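**Bike Parking at Four Campus Sites**
Submitted by Mirjana Obradović, Transportation and Land Use
November 5, 2022

## 1. Purpose

The project looked at how people park and lock their bikes on campus, and whether the racks we have are the reason so many bikes end up on railings and trees. The campus plan treats bike parking as a matter of total spaces. I wanted to know if the type and location of the rack mattered too.

## 2. Sites

I picked four sites that differ in who uses them and how long they stay:

- Testau Hall, classrooms, steady turnover between classes
- Skudis Library, long stays, busy into the evening
- Thaweesak Gym, short stays, two peaks a day
- Pedudura Station, commuters, bikes left all day and sometimes overnight

Testau and Skudis have inverted-U racks set in concrete. The gym has an old "wave" rack along the north wall. The station has low racks that hold only the front wheel, the kind often called wheel benders.

## 3. Method

I walked the sites in August on a fixed route, once in the late morning and once in the late afternoon. For each bike I wrote down what it was locked to, which part of it was locked, and the type of lock. I did not write down anything that could identify the owner.

A bike that was still in the same place on the second walk was counted again, since the question was about use of the space at that time. This means the total is a count of parked-bike observations. The number of separate bikes is lower.

I used a paper form for the first two days and then switched to a spreadsheet on my phone. The paper form had no box for cargo bikes, and I had been putting them under "other" along with scooters. I went back through the notes in the margin and fixed those rows by hand.

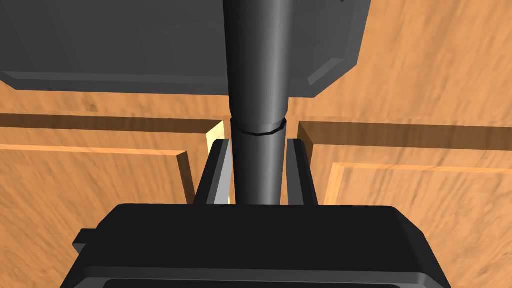
*Figure 1. Gripper with two parallel fingers, computer rendering.*

## 4. Results

The total was 2,154 observations. Of these, 276 were bikes locked to something other than a rack. Railings were the most common choice, followed by signposts and then trees. A further 83 were on a rack but locked by the front wheel only, nearly all of them at Pedudura Station.

The library had the fullest racks. In the afternoon there was often no open space near the main door, while the rack by the loading area on the east side stayed mostly empty. It has the same racks, and it is a short walk from the door, but it can't be seen from the path. Several riders I spoke with did not know it was there.

At the gym, the wave rack was rarely full in the sense the manufacturer intends. Riders parked sideways along it so that the frame touched the rack at two points. A bike parked this way takes up the space of several. The bikes on the stair railing at the gym went up whenever two or three bikes were parked sideways.

Testau Hall had the fewest problems. The racks are by both entrances, under a roof overhang, and spaced far enough apart to get a bike out without lifting it over the next one.

## 5. Discussion

Most off-rack parking took place close to a door. When the nearest rack filled up, people used the nearest fixed object and did not go looking for another rack. Adding spaces at the east side of the library would probably do very little without a sign or a cleared line of sight.

The front-wheel locking at the station looks like a result of the rack design. With a short U-lock there is no easy way to reach the frame. Riders with long cables did lock the frame there, but cables are easier to cut.

## 6. Limits

August is not a normal month. Summer session is small, and new students had only just started to arrive by the last walks. The weather was dry on all of the days I went out, so I can't say anything about how rain changes where people park. I also did no counts after dark, which matters most at the station.

## 7. Recommendations

1. Replace the wheel racks at Pedudura Station with inverted-U racks.
2. Put a sign at the library's main door pointing to the east racks.
3. Remove the wave rack at the gym and use the same length of wall for U racks.
4. Repeat the walks during a full term, with at least one evening walk at each site.

The count form is in Appendix A. Appendix B has the site sketches, with rack spacing measured by tape.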